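Search this site Enter keywords

Saturday, April 18, 2020
By Josué Honorato
Reading time: 3 min

Storage Notes: Jars and Open Baskets

The Dristden supply room now keeps small parts in screw-top jars, grouped in wire baskets. The change applies to all 30 positions on the Conceição shelving. Sealed cartons stay where they are until November.

A rectangular basket with a solid base is preferred. Short jars stand level on it, and the contents can be checked through the bars. Set the basket down with its long side toward you and load from the front – tall items go at the back.

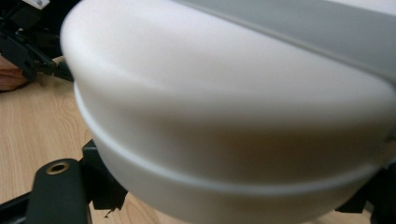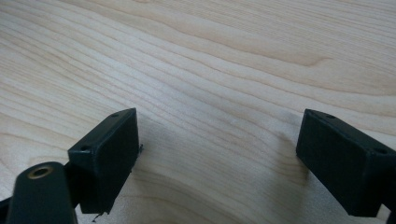
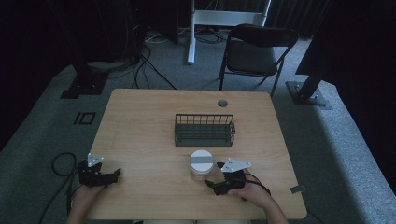
Labeling

Write the part number on the side of the jar, below the lid. Lids get swapped during refills, and a number on the lid then points to the wrong part. Use the Gameo list for numbering; it currently runs to 104.

Close each lid fully before the jar goes back in its basket. Wipe the tabletop with a dry cloth before sorting – grit scratches the wood finish. Requests for extra baskets go through Drovar, minimum order 20.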